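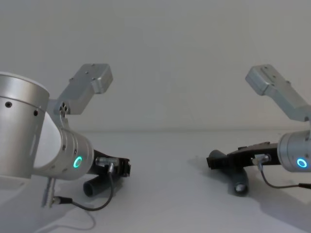 How to Replace the Trap Under a Kitchen Sink

The trap is the U-shaped bend in the drain under your sink. It holds a little water all the time, and that water keeps sewer gas out of the kitchen. Plastic traps last for years, but the washers dry out, the nuts crack, and sooner or later you find a damp patch on the cabinet floor. Replacing the whole trap takes me 40 minutes now. The first time took most of a Wednesday evening, mainly because I bought the wrong size.

These instructions cover a single-bowl sink with a plastic P-trap that goes into the wall. If you have a double bowl or a disposer, the trap itself comes off the same way, but the pipes above it are different and I don't cover them.

What you need

A new P-trap kit with nuts and washers
A bucket that fits under the trap
Old towels
Slip-joint pliers
A fine-tooth hacksaw
A pencil or a bit of tape for marking
Sandpaper or a utility knife
A flashlight

Get the right size

Kitchen drains in American houses are usually 1 1/2 inches. Bathroom sinks are usually 1 1/4. Measure the outside of the straight pipe coming down from the sink (the tailpiece) and also the pipe coming out of the wall. They are not always the same. In our old rental in Andport the wall pipe was 1 1/4 and the tailpiece was 1 1/2, and you need a reducing washer for that. It costs next to nothing, but it isn't in every kit.

I use the Janlow kit, the one with the longer wall arm. The Gurier one is fine too, but its arm is short and in a deep cabinet it may not reach. Whatever you buy, keep the receipt until the job is done.

Take out the old trap

1. Empty the cabinet completely. Moving bottles around while you lie on your back gets old fast.

2. Tell everyone in the house not to use the sink. You don't have to shut off the water to replace a trap, but if you have shutoff valves under there, closing them is a cheap precaution. Don't force a valve that won't turn. An old one can start to drip once it has been disturbed, and then you have a second job.

3. Put the bucket under the lowest part of the bend. There is always water in it, and it smells.

4. Loosen the nut at the bottom of the tailpiece, then the nut where the bend meets the wall arm. Turn counterclockwise as seen from the threaded end. Try by hand first. If you need the pliers, wrap the nut in a rag and go slowly.

5. Lower the bend and tip it into the bucket. Then loosen the nut at the wall and pull the arm straight out.

6. Stuff a rag into the wall pipe. Leave a good piece hanging out so you can't lose it inside.

Do not empty the bucket into the sink above you. I have done it, and so has my neighbor Annelies Gisler, who is a far more careful person than I am.

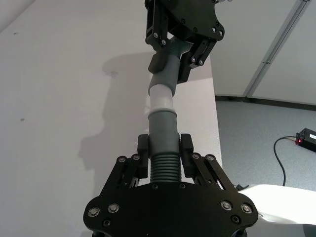
Before you go any further, look at the threads on the wall fitting. Wipe them with a damp cloth and pick out any old putty or tape. If the threads are chipped or the fitting wobbles in the wall, stop and call a plumber. A new trap won't seal against a bad fitting, and a leak inside the wall costs a lot more than a service call.

Check the tailpiece as well. Run a finger around the bottom edge. If it feels rough or cracked, replace it now. A plastic tailpiece is cheap, and it comes off with one nut under the strainer.

Dry fit the new one

Put everything together loosely before you cut anything. Slide a nut and then a washer onto the tailpiece, with the tapered side of the washer facing down toward the trap. Slide a nut and washer onto the wall arm, tapered side facing the wall. Push the arm into the wall fitting and swing the bend until it lines up under the tailpiece.

One of three things will happen. It may line up, in which case you can move on. The arm may be too long, which is common, and you push it farther in or cut it. Or the tailpiece may be too long and hit the bottom of the bend, and then you cut the tailpiece.

To cut, mark the pipe all the way around with pencil or tape, take it down, and saw it on a flat surface. Leave at least an inch of pipe inside each joint. Cut less than you think you need. You can always take off another quarter inch.

Clean the cut edge with sandpaper or a knife. Burrs catch hair and food, and a burr on the outside can nick the washer.

The arm should slope down slightly toward the wall, a quarter inch for each foot of length. If it slopes back toward the trap, water and food will sit in it.
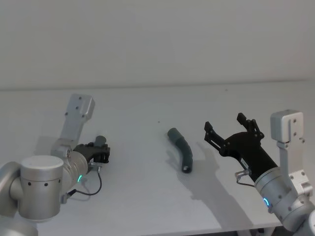
Curved tube on a white tabletop.

Put it together for good

Start all the nuts by hand before you tighten any of them. If a nut goes on crooked, back it off and start again. Turning it backward until you feel a small click and then forward is a good way to find the start of the thread.

Take the rag out of the wall pipe. Put a note on the cabinet door if you're likely to forget.

Tighten the wall nut first, then the bend, then the tailpiece. Hand tight and then a quarter turn with the pliers is enough for plastic. You don't need tape or pipe dope on these joints, as the washer does the sealing. Dagmar Šťastný, who did the plumbing in our present house, told me most of the leaks she gets called out for are nuts that someone tightened until they split.

Test it

Dry every joint with a towel. Put the empty bucket back underneath. Run the water slowly for a minute and feel each joint with a dry paper towel, which shows a leak sooner than your fingers do.

Then put in the plug, fill the sink, and let it all go at once. A full sink puts more water through the joints than a running tap does, and this is when a badly seated washer will show itself. Check again with the paper towel.

If a joint drips, tighten it slightly. If it still drips, take it apart and look at the washer. Nine times out of ten it is in upside down or twisted.

Leave the bucket there overnight and look in the morning before you put things back in the cabinet.

If it still smells

A smell after a new trap usually means the trap is losing its water. Listen for gurgling when the sink drains. That points to a vent problem - often a blocked pipe on the roof - and changing the trap again won't help. In a sink that's hardly used, the water may simply have dried up, so run the tap for a few seconds every week or two.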